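A Day at the Wudari Phone Works Open Day
July 31, 2025

I had been meaning to get out to Illemow ever since Wudari put up the notice in June that they would be opening their phone assembly plant to visitors, and I am so glad I finally made the trip!

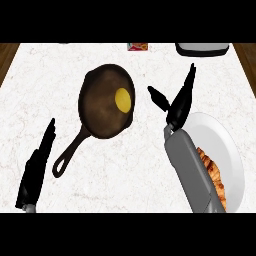 Getting there and getting in

Illemow is a long drive from my part of the world, and the last stretch is mostly farm roads (lovely ones, mind you, with sunflowers along one side). The plant sits behind a row of poplars and you could easily take it for a school. Parking was free, the line at the gate moved quickly, and we were each given a badge, a paper map and a pair of blue shoe covers that would not stay on my left foot for anything. They took us around in groups of 20, which felt about right, as you could hear the guide and still hang back to look at something a little longer.

The assembly floor

The line we saw was putting together the Lemma 4, the cheaper of the two phones Wudari makes at this site. I had pictured something very loud, and it was more of a steady hum, like a library with a lot of refrigerators in it. Our guide told us the floor can turn out 2,000 handsets in a shift when everything is running well. Screens come in at one end on padded trays, batteries join them halfway down, and by the last bench you have a phone that lights up and asks what language you speak.

My favorite stop was the software bench. Every phone gets its system loaded there, and I asked which version it was, as my old Lemma went out of date practically the week I bought it. The answer was that the new ones ship with the latest release and are promised updates for four years. I would have liked that in writing – the leaflet only says "long-term support" – but it was a friendly answer and I took it in the spirit it was given.

The test room

After that came the test room, where phones are dropped, twisted and pressed all day long. One handset on the drop rig had a counter beside it reading 662, and it still had a perfectly good screen. We were allowed to try the button tester ourselves, and a couple of the younger visitors had to be coaxed away from it.

Lunch and the Clitlow stand

Lunch was in the staff canteen, and I can recommend the lentil soup. Clitlow, who make the cases and chargers, had a stand by the door with samples to handle. I came home with a green case that does not fit my phone, so my niece will be getting it.

If you are thinking of going next time, book the morning slot. The afternoon groups missed the software bench because the line had stopped for a changeover, and it was the part I enjoyed most. Bring a sweater too – they keep that floor very cool.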